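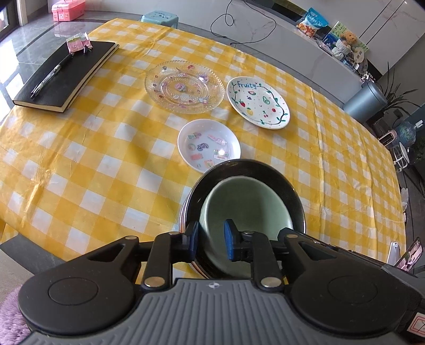 The hand-held gripper with its blue padded fingertips on the rim of a dark plate, table-setting tasks.

Redum Tableware: Good Practice Notes and Data Card

Welcome, and thank you for reading this before you download anything! Redum is a collection of short recordings of people handling plates and bowls with a hand-held gripper, made at home tables by the Skinura group. This card covers what is in the release, but most of it is about the rules we ask everyone to follow when recording, since those rules are what hold the collection together when many different hands are adding to it.

What is included

Release 2 holds 1,155 recordings from 37 homes. Each one covers a single task from start to finish, with a task sentence written by the person who did it. The files are sorted by home and then by task, and the Yeoman loader reads them as they are. If you are coming over from release 1, please fetch everything fresh, as the folder names have changed and the old index will quietly skip things.

Rules for recording

Leave the room the way you live in it. A notebook and pen on the tablecloth can stay, and so can a wrinkle in the cloth. We spent our first month tidying everything up and then found that we had made a lovely set of recordings of tables that looked like no one ate at them.

Take the plate by the rim, with one fingertip pad on each side of it. If you have a bowl nested in a plate, decide before you start whether you are moving both or just the one, and say so in the task sentence. "Move the dishes" is too vague to be of any use later on. "Move the dark plate with the green bowl in it" is just right.

Check the fingertip pads before every session. Replace the pair together, even when only one looks worn, and write the change in the log.

Mix your dishes. Clear glass, scalloped edges, painted fruit, stickers -- we want all of it. Clear plates are hard on the vision side and we are still short of them.

Stop and rest after 5 recordings. The gripper is light enough at first, but your wrist will disagree by the end of an afternoon, and tired hands make hurried grasps.

Keep failed tries. Mark them as failed and send them along with the rest. Please don't trim them, either; the moment right before a slip is often the part people want.

Privacy

Put away letters, and turn phone screens face down where you can. Everyone who lives in the home has to agree before recording begins. Any home can ask to be taken out, and we will remove it from the next release.

Known gaps

Very few recordings were made in the evening. Left-handed work is thin. Heavy serving dishes are missing altogether, and we hope to cover those in the Preris add-on, planned for May.

Corrections and questions are always welcome in the issue tracker -- please include the home number and the task sentence so we can find the right file.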